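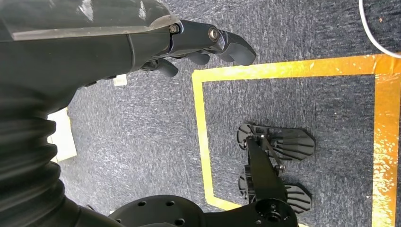

HOME AND GARDEN NEWS

Seed swap season is nearly upon us

18/10/2023

Well, the clocks haven't gone back yet but it already feels as though they should have, and those of us with plots on the Bruvuver side of the lane have been coming home with mud to the knee since the end of last week. So it seems a good moment to put the kettle on and tell you all about the autumn seed swap, which will be in the long room at Ondby again this year, from ten in the morning until the soup runs out.

For anyone who has joined us since March (and welcome, all of you - it is lovely to see the bottom plots being dug again after so long), the swap works very simply. You bring whatever seed you have saved, in whatever you have saved it in, and you go home with somebody else's. There is no need to bring as much as you take. If you have grown nothing this year but a windowsill of basil, come anyway and help yourself, and perhaps next autumn you will be the one with a shoebox full of beans.

Please do write on your packets, though. Last year I took home a very handsome envelope marked only "the good ones", and I sowed them in April with great ceremony. They were leeks. I am fond of a leek, but I had put them where the sweet peas were meant to go, and there they stayed until August, looking rather pleased with themselves. The name of the plant and the year you saved it will do nicely, and if you know the variety then so much the better.

Helju Rätsep has promised to bring her Cestel beans, which many of you asked after in the summer when they were climbing all over her shed. They are a flat, speckled climbing bean that her aunt grew for years, good eaten young and even better dried and put into a stew with a bit of smoked bacon. Helju says they want a warm start and a tall pole, and that you should keep the first pods on the plant for seed and eat the later ones, which is quite the opposite of what I have always done and may explain a good deal about my beans.

Hinata Ogura will be running the drying and cleaning table again. She spent a very patient half hour with me last time over a bowl of tomato pulp, so I can tell you that no question is too silly. If you have tomatoes still ripening indoors and would like to save seed from them, scoop the insides into a jar with a splash of water, leave it somewhere out of the way for 3 days, and give it a stir whenever you pass. It will smell dreadful. Rinse it well in a sieve and spread the seeds on a plate - a plate and never kitchen paper, or you will be picking off fluff until Christmas.

Squash and pumpkin seed is welcome too, but do say on the packet if you grew more than one kind, as they cross with one another very freely and the results can be peculiar. My neighbour had something last year that was the shape of a marrow and tasted mostly of rain.

Raudsepp, the garden shop by the crossroads, has kindly given us a box of paper envelopes and two bags of seed compost for the raffle. Tickets are on sale at the door, and the takings go towards the new water butt for the top path. We raised £609 from last year's plant sale and raffle together, and we need £1063 in all for the butt, the stand and the guttering, so we are well on the way.

A few small things before I let you get back to your digging. The room can be draughty near the double doors, so bring a jumper. There is parking behind the hall, but it fills up early and the verge is very soft just now. Cakes can be left in the kitchen from nine o'clock, and if you are making soup, please pop a note on the lid saying what is in it.

If you can spare an hour beforehand to help put tables out, leave your name on the sheet inside the shed door. The pencil has gone missing again, so you may want to bring your own.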